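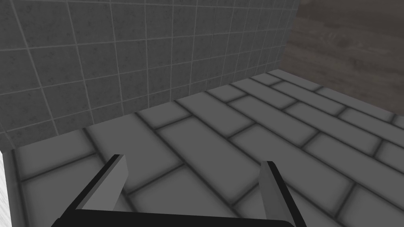
How do you get a simulated gripper to move over a floor without wandering off to one side?

Set the wrist frame first, zero it against the floor plane, and only then record your first path. If you record first and zero later, every point you saved keeps the old offset.

I've been messing with the Climen starter kit for a few weeks now, and that question (plus the answer I wish somebody had put on page one of the manual) ate up my first two evenings. So I figured I'd write up the whole setup the way I do it now. It's part tutorial, part review, because I have opinions!

Quick background. Climen is a simulation package: you get a virtual arm, a parallel-jaw gripper, a handful of rooms and a script editor. It comes as a download from Curgate, who also handle the support tickets. I paid for the basic license, and I'm running it on a desktop that was nothing special even when I bought it. It runs fine. The fans get loud when I turn the textures all the way up, so mostly I don't.

What you'll need

A computer with a real graphics card (mine's old, but it counts)
The Climen basic install
The free Delaunay room pack
A mouse with a wheel, because doing this on a trackpad is misery

Step 1: Install, then restart before you open anything

The installer says a restart is optional. I skipped it the first time and the room list came up blank. After restarting, the list filled in by itself and I haven't had trouble since. Put the Delaunay pack in the rooms folder before you launch, and check that the folder inside the zip didn't get nested inside another folder with the same name. Mine did. I spent way too long staring at an error message over that.

Step 2: Pick a plain room

I know, the furnished kitchens look fun. Start with one of the tiled ones anyway. You want straight lines everywhere while you're learning, so that when your gripper drifts you can see it against the grout. I use a room with gray tile on the floor and smaller square tile on the wall, and I've stuck with it for pretty much everything in this write-up.

Load it, hit Reset Pose, and let the arm settle. If the view comes up facing the ceiling, press the Home key twice. (Once only resets the zoom. I have no idea why.)

Step 3: Zero the wrist

Open the Frames panel and choose Wrist, then Align to Plane, then click on the floor. You'll get a little set of three numbers. Type them into a text file or scribble them on paper, whatever you like, because the panel forgets them when you close the program. This is my biggest gripe with the kit. My desk is covered in sticky notes.

Now move the gripper down slowly with the wheel until it's hovering low over the tiles. Don't touch the floor yet. Contact turns on the physics solver, and if your zero is even slightly off the whole arm does a shiver and you have to reset.

Step 4: Open the fingers and set your width

The gripper has a Width slider and a Force slider, and for now leave Force alone. Drag Width all the way open, then save that as a preset. I call mine "wide," very creative. You'll come back to this preset constantly, so give it a hotkey while you're there. I put it on the W key and then found out W was already the walk-forward key for the free camera, so maybe pick something else. 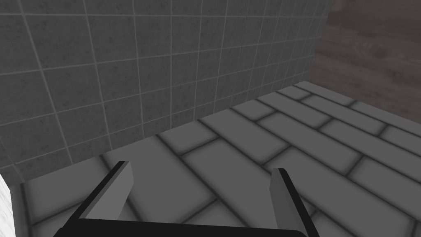
Once the preset is saved, do the same for a closed position, and then one in the middle. Flip between them a few times and watch the readout in the corner of the panel. The numbers should come back to the same value each time. If they creep, your update rate is too low. Go to Settings, then Solver, and bump it up a notch. I ended up at 171 and it's been steady there, though on a faster machine you could probably go higher.

Step 5: Record a short path

Keep it short! My first path had more than 11 waypoints and I couldn't tell which one was causing the wobble. Do a start point and an end point, play it back, and see if you like it. Then add one in between.

To record, hold Shift and click the Waypoint button, move the gripper, and click again. The speed between points is set by the dropdown above the timeline, and it defaults to Fast. Change it to Slow for now. Fast looks great in their promo clips and it's pretty useless when you're trying to learn what the wrist is doing.

One more thing on paths. The program saves them relative to the room, so if you swap rooms your nice clean path may run straight through a wall. Save a copy with the room's name in it.

Step 6: Check the angle from the wrist view

Switch to the wrist camera and play the path back. I like to pause at each waypoint and look at how the fingers line up with the rows on the floor. If the tilt changes between two points and you didn't ask for it, go to the later waypoint and choose Copy Rotation From Previous. That button has saved me so many times. 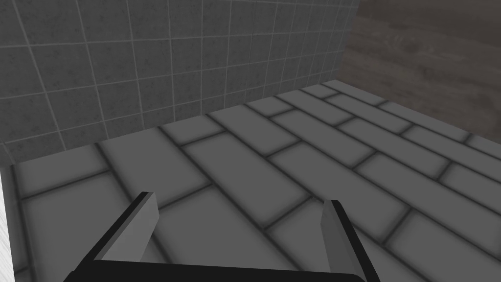

Wrist view with the gripper open over the tiled floor.

Step 7: Export

File, Export, Path Only. The full export packs up the room textures too and takes forever. If you see error 2044, it means a file name has a space in it. The manual doesn't list that one, but Curgate support answered me the next morning and they were really nice about it.

So, is it worth the money?

For me, yes. I also tried Kustska, which has a prettier interface and much better menus, but the demo kept dropping my presets and I gave up on it. Climen feels clunkier and the Frames panel drives me nuts, but my saved paths open the way I left them. If you already know your way around another simulator, you might be bored with the starter kit pretty fast. If you're new like I was, the basic license is plenty, and I'd hold off on the paid room packs until you've run out of things to try in the free one.

There's supposed to be an update in October that lets the panel remember your wrist numbers. I'll redo Step 3 when I've tried it.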